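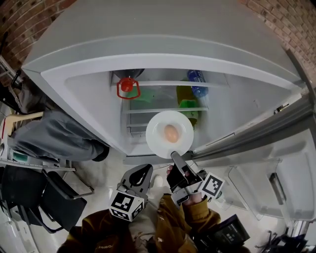 公用厨房月度检查表(十二月)
地点:Drurkow 楼 6 层
检查人:Gijs Declercq
开始时间:上午 10 点

一、电气
1. 插座面板无松动、无焦痕:合格
2. 电热水壶电源线:不合格。靠近插头处外皮开裂,已停用并贴条,待换新。
3. 漏电保护器试跳:合格
4. 插线板串接:发现一处,微波炉接在延长线上,已当场改接墙插。上次检查也写过这一条。

二、燃气与灶具
5. 软管在有效期内:合格
6. 熄火保护:右侧灶眼松手后要等很久才断气,报 Ammann 维修,工单号 242。修好前只用左侧。
7. 抽油烟机滤网:油垢较厚,本周内清洗。

三、冰箱与食品
8. 冷藏室温度:5 度,合格
9. 门封条:合格,下沿有污渍,擦净即可。
10. 生熟分开存放:合格
11. 开封食品标注姓名和日期:部分未标。无标注的月底统一清理,请各人自查。
12. 鸡蛋取用后随手关门,蛋壳破裂的不要放回。

四、消防与通道
13. 灭火器压力:指针在绿区,合格
14. 灭火毯:挂钩脱落,毯子放在柜顶,够不着。须重新固定在门边。
15. 后门通道:堆有 Treltell 的空纸箱,已通知搬走,下午复查。

五、地面与清洁用品
16. 水槽前地垫卷边,容易绊脚,建议更换。
17. 清洁剂与食品分柜:合格。有一瓶消毒液标签脱落,已补写。

复查:第 2、6、14 项整改后再签字,第 15 项下午 4 点前看一遍。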